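Workshop Notes: Opening and Cleaning a Desktop Tower
Filed under: Computers, Small Repairs

Contents of this page
Before you start
Laying the case down
Getting the side off
Dust
Memory and cards
The processor area
Drives and cables
Closing up

Before you start

Shut the machine down from the operating system, switch off at the wall and pull the mains lead out of the back. Press the front power button once with the lead out. Disconnect the monitor, keyboard and network cables. If the back is crowded, put a strip of masking tape on each lead and write on it where it goes.

Leave the tower for 20 minutes if it has been in use. Heatsinks stay warm longer than the rest.

Tools: one medium cross-head screwdriver, a soft brush 20 mm wide, a can of compressed air or a hand blower, plastic tweezers, a torch, and a tray with compartments for screws. Magnetic trays are acceptable for screws but should be kept away from mechanical drives.

Laying the case down

A tower should be worked on lying on its side, with the removable panel facing up. Upright, the expansion cards hang from their slots and a dropped screw ends up under the power supply. Use a bench or table that does not rock. On a metal bench, keep the mains lead off the surface and put a cloth under the case if the paint matters to you. A ribbed or slotted surface will swallow small screws, so the tray goes on the side you work from.

Most office towers have the motherboard fixed to the right-hand wall when seen from the front. The left panel is therefore the one that comes off. Check the rear edge for thumbscrews or a latch before using any force.

Getting the side off

Many office cases are made to be opened without tools. The parts meant to be touched are usually moulded in one colour, often blue or green: latch handles, slot clips, drive release tabs. Anything in that colour can be moved by hand. Anything else should be left until you know what holds it.

Slide the panel back before lifting it. If it sticks, look for a padlock loop or a security screw.

Touch bare metal on the chassis before reaching inside, and again each time you come back to the bench. A wrist strap clipped to the chassis is better. Melahat Canpolat wrote in to recommend taking off rings and bracelets as well, and this has been added to the list.

Dust

Take the loose dust off the fans and the inlet grilles first. Hold each fan still with a finger while blowing air through it. An unrestrained fan can be driven faster than its bearing allows.

Work from the top of the board towards the openings in the case, in short bursts, with the can upright. A tilted can will spray liquid propellant. Brush the fins of any heatsink along their length and not across them.

Do not open the power supply. Its capacitors can hold a charge after the mains lead is out. Blow air through its vents from outside and leave the cover and its labels alone. The rating label is worth copying down while the case is open, as you will need it if the unit has to be replaced.

Memory and cards

Memory modules are held by a clip at one or both ends. Open the clips fully, lift the module by its edges and lay it on an anti-static bag. When refitting, line up the notch, then press evenly at both ends until the clips close by themselves.

Expansion cards are held at the rear bracket by a screw or a retention clip, and sometimes also by a small catch at the end of the slot. Release the catch before pulling. Cengiz Güneş reports a slot torn off the board for want of this step. A card with its own heatsink should be lifted by the bracket and the opposite corner, never by the fins.

The processor area

Leave the processor cooler in place unless the machine is overheating. Once it has been lifted, the old thermal compound must be removed with isopropyl alcohol and a lint-free cloth, and fresh compound applied. A quantity the size of a small pea is sufficient. Tighten the cooler screws a little at a time, in diagonal order.

Drives and cables

Note which socket each data cable uses before unplugging it. Pull on the plug, not on the wire. If the plug has a metal spring catch, press it in first.

Drive carriers slide out when the release tabs are squeezed. They should move without effort. If one binds, check for a cable still attached behind it. Thin cables near the drive cage should be tucked clear of the fans before closing.

Closing up

Count the screws in the tray. Shine the torch under the cards and along the lower wall. Refit the panel, stand the tower upright, reconnect the mains lead last and check that all fans turn.

Repeat every 11 months in a carpeted room. A machine standing on the floor will need it sooner.

Corrections to this page should go to Canan Erdem at the workshop desk. 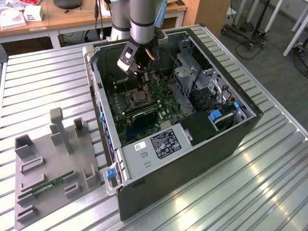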